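OK, it's Friday, I've had coffee, and I'm finally doing the thread about plastic drink bottles. The object itself, how it's made and why it has the shape it has. I have been boring my family with this since November and now it's your turn.

Background: I write about packaging for a little trade newsletter in Skomorham. Labels and cartons, mostly. Then my editor Rajitha Sheikh sent me to spend a day at the Srithong bottling plant and I came home with two pages of notes on labels and 13 on bottles.

Start with the birth of the thing! A soda bottle doesn't arrive at most big plants as a bottle. It arrives as a preform, a thick little tube that looks like a test tube with a screw thread on top. The thread is already perfect and final. Everything under it is going to change.

The preform gets warmed up until it's soft, a rod pushes down inside to stretch it, and high-pressure air blows it out against a mold. It takes a couple of seconds. I watched through a window for so long that somebody brought me a chair.

Go get a bottle from the fridge. Turn it over. See the little nub right in the center of the base? That's where the melted plastic went in when the preform was molded. It's a belly button. I will not be calling it anything else.

Now the feet. Fizzy drinks push outward in every direction, and a flat bottom would bulge and the bottle would rock like an egg. So you get that flower shape, usually with five feet. The name for it is a petaloid base and I think that's lovely.

Still water has no gas pushing out, so the base can be nearly flat and the walls can be super thin. The trade-off is that it crumples in your hand. All those rings around a water bottle are there to stiffen it, same idea as the ridges on a tin can.

Some fillers also add a tiny drop of liquid nitrogen to still water right before the cap goes on. It turns to gas, builds a little pressure, and the thin wall goes firm. That's where the small pfft comes from when you open certain waters that have no bubbles in them!!

Juice and iced tea are a whole other family. A lot of them are filled hot. As the drink cools it shrinks and pulls the walls inward, and an ordinary bottle would cave in somewhere ugly. The flat panels on the sides are there so it can cave in somewhere planned.

You'll sometimes see a milky white neck on a hot-fill bottle while the rest is clear. Same plastic! The neck has been heated so it crystallizes and can take the hot liquid without warping. I'd looked at that white ring my whole life and assumed it was a separate piece.

Rungnapa Petchrat, who ran my tour, has a shelf of rejects behind her desk. Bottles with lopsided feet. One with a neck that's leaning over like it's trying to hear something. She let me hold that one and I nearly asked to keep it.

I did ask to keep it. She said no.

Caps next, and this is where I lose people at parties. Unscrew a soda cap and look at the threads on the bottle neck. They have gaps in them, little vertical slots. Those let the gas out while you're still unscrewing, so the cap doesn't shoot off at your face.

I had no idea. I thought the gaps were a mold thing. They're a safety thing, and somebody sat down and worked out how wide to make them.

The ring that stays behind on the neck is the tamper band. Those thin bridges between cap and ring are designed to break when you twist. Strong enough to survive the capping machine, weak enough for a kid with wet hands at a ballgame. Try getting that right a few thousand times an hour.

Older caps often have a separate soft disc inside as a liner. Many newer ones are a single piece with a molded fin that does the sealing. Check yours. If you find a liner that peels out, I want to hear about it.

Bottle necks have gotten shorter, too. Soda necks used to be noticeably taller, and shaving a few millimeters off the neck and the cap saves a fraction of a gram each time. Multiply by every soda on Earth. Put an old one next to a new one and it looks like the new one is slouching.

The bottle and the cap are different plastics, by the way. The bottle is PET, and the cap is usually polyethylene or polypropylene. PET sinks in water and the other two float. So after everything is chopped into flakes, a tank of water can separate them. I love this so much.

You can do it at home! Snip a bit off a bottle, snip a bit off a cap, drop them in a glass, poke them under to get rid of the air bubbles. Mine took a minute, and my nephew asked to do it again with "everything in the drawer." So that was our Sunday gone.

(The drawer results: the takeout lid floated, the old toothbrush sank, and a button did something confusing that we're still discussing.)

Color. Clear PET is the stuff recyclers want most, as it can become nearly anything. Once a bottle is green it mostly has to go on being green or darker. It's laundry rules. You can go from white to navy and you can't go back.

Which is why a bunch of drinks that used to come in colored plastic now come in clear with a colored label. When Cudis switched their lime soda over, people in my replies were FURIOUS. I get it! The green bottle made the drink look colder. I have no science for that, I just believe it.

Full-body sleeves are the other headache. They look fantastic and you can print on every curve. But a sleeve can hide the plastic underneath from the sorting equipment, so some brands add a perforated strip for you to tear it off first. If yours has the zipper line, please pull the zipper line.

Somebody's going to ask so I'll get ahead of it: caps on or off? Go by what your town says. Skomorham says empty it, squash it, screw the cap back on. A loose cap is small and tends to fall through the machinery. The town over from us says something different. Local rules win.

Please do empty it, though. The guy at our drop-off told me half-full bottles are the worst part of his week. They're heavy, they leak on the paper, and by August they have opinions of their own.

Now for my favorite number in the whole notebook. Rungnapa's plant keeps a physical sample of every bottle shape it has ever run, and there are 1144 of them in a back room, tagged with string. They go back to a fat little orange drink bottle with a waist like a snowman.

The standard size there is 500 milliliters, and you'd think that would settle the design. It does not! I saw a whole wall of nothing but 500s and no two had the same shoulders. Sloped, square, stepped, one with a twist like soft-serve.

The shoulder matters a ton. A steep one drains cleanly and stacks better under load. A flat, dramatic one looks great on a shelf and can buckle under the pallet above it. Every good-looking bottle has been through an argument between a person with a sketch and a person with a forklift.

There's a discontinued one from Skiltau, a 300 milliliter sports drink, with finger grooves down one side only. Only one side! So if you're left-handed you get the smooth part. It was on shelves for one summer and I have been looking for an empty ever since. If you have one in a garage, my messages are open.

Questions I've had so far, quickly. "Why does my bottle crackle at night?" It's cooling down and the walls are popping in. "Why do tiny bottles feel so tough?" Less surface for the same sort of wall, and they still need a neck that fits a cap.

"Does the number in the triangle mean it's recyclable?" No, it only says which plastic it is. 1 is PET. Whether anybody near you will take it is a separate question, see above re: local rules.

"What should I look at first?" The base, always the base. Belly button, feet, and very often a tiny mold number, so you can tell which cavity your bottle was blown in. I bought a six-pack last week and had four different numbers. Best six-pack of my life.

Next thread is going to be glass, and I already have a page and a half on the little bumps around the bottom edge.
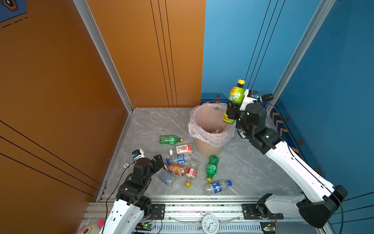

Those bumps are called knurling, they keep hot glass from resting flat on a cold conveyor, and yes, I'm going to need another whole Friday for them. Send me your weird bottle bases in the meantime!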